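2022年8月23日

阅读时长 3 分钟

在 Losska 的分拣车间待久了，对"自动化"三个字有点过敏。公司上周宣布 Breletus 项目进入第二阶段，内部信写得很漂亮，说要"把人从重复劳动里解放出来"。我想把车间里的变化记一记，免得以后只剩那封信。

先说现状。机器还没进车间，现在全在仿真里练。原来在台子边取件放件的同事，有一部分被调到楼上的小屋，戴耳机看屏幕，一段一段地过回放，判断这次动作算不算数。岗位名叫"运行复核"，工资条上还是原来的级别。

复核的人一天到晚看的就是这种东西：砖墙，木窗框，张开的夹爪。看久了，闭上眼还是砖缝。

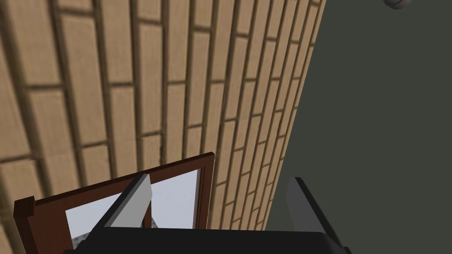 有位读者不同意：你说得像受刑一样，我在 Gebru 那边做过两年搬运，腰已经废了，现在让我坐着看屏幕，我求之不得。你们站在台子边的时候也天天抱怨啊。

这话我认一半。腰的事是真的，我自己也贴膏药。可坐着看屏幕的活能留多久，没人给过书面的说法。我在动员会上问过，得到的回答是"随项目进展动态调整"。干过几年活的人都知道这八个字怎么翻译。

再说指标。每段回放最多给 90 秒，超时系统会弹窗，弹窗次数计入月度评分。以前在车间里，手慢一点，旁边的人顺手就帮你带过去了。现在慢就是慢，后台有记录，组长想装没看见都不行。

规则写得也含糊。两条手臂一起往窄处伸，目标是中间那个紫色的小块，夹爪在旁边，算"接近"还是算"未完成"？同一段回放，早班判一个结果，晚班判另一个，月底对账的时候吵成一团。

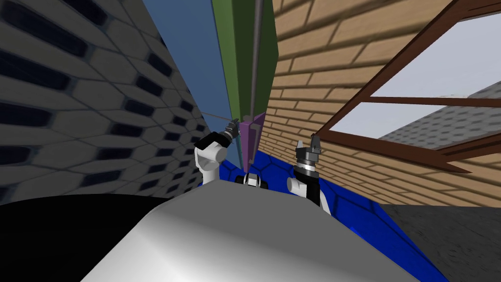 吵完以后，Lustari 那边派人来统一口径。Lustari 是做软件的，人很客气，讲了一下午术语。我记住的是一句：你们的判断会"沉淀到模型里"。听着像夸奖。散会后有个老师傅问我，沉淀进去以后还拿得出来吗。我没答上来。

我不反对机器。打包线上那台封箱机我很喜欢，它来了以后再没人被胶带刀划手。它干一件事，干得好坏一眼就看得见，坏了我们自己就能修。这次的不一样，它干得怎么样，要由一封季报来告诉我们。

季报上说，上个月一共跑了 376 轮，"表现持续改善"。改善多少，没写。跟什么比，也没写。我去要原始数据，对方说格式比较复杂，怕我们误读。我们每个班就在给这份数据打标签，倒怕我们误读。
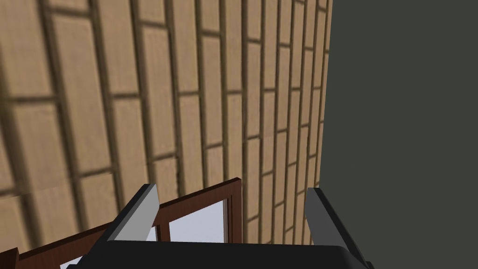 还有一件小事，不知道算不算小事。以前新人进来，跟着老员工站几个星期，哪种箱子底软、哪种件要托着拿，都是手上教的。二月以后车间没再招过学徒，理由是"等第二阶段落地再评估编制"。第二阶段要是晚一年，就有一年没人学。到时候机器不行，会的人也走得差不多了。

项目组的人听我讲这个，说可以把经验写成文档。我真的试着写过，写到"拿起来感觉不对就放回去换个角度"，卡住了。什么叫感觉不对？写不下去，改成"视情况调整"，交了。你看，我也学会他们那套话了。

有人私信问为什么不走。房贷，孩子，还有一点好奇，想看看它到底能干成什么样。要是真干得好，我会老老实实发一条说我看走眼了。目前没看到能让我发这条的东西，看到的是仿真里的夹爪，和一堆等人点"通过"的回放。
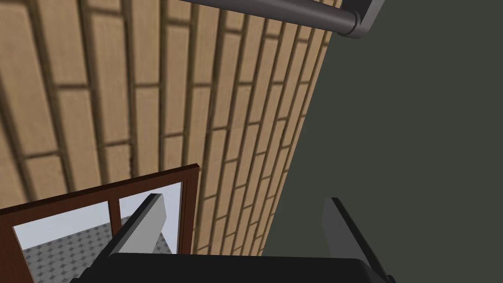
说说我想要什么吧，省得又被讲成光会抱怨。复核岗写进正式编制，合同里写清楚期限。弹窗不要算进评分，先把规则写明白再谈快慢。季报附上失败的轮次，让打标签的人自己看。学徒照招，哪怕先招 2 个。

这几条我已经发给工会代表，也抄送了项目组。项目组回得很快，说"感谢反馈，已纳入考量"。工会代表还没回，他这个月也在楼上值复核班，估计手边正压着一屏弹窗。

评论里问 Gebru 那边会不会也上这套的，我不清楚，那边的朋友只说听过风声。有在那边上班的可以留言讲讲，别贴公司内部文件，讲你自己每天干什么就行。

明天早班，先睡了。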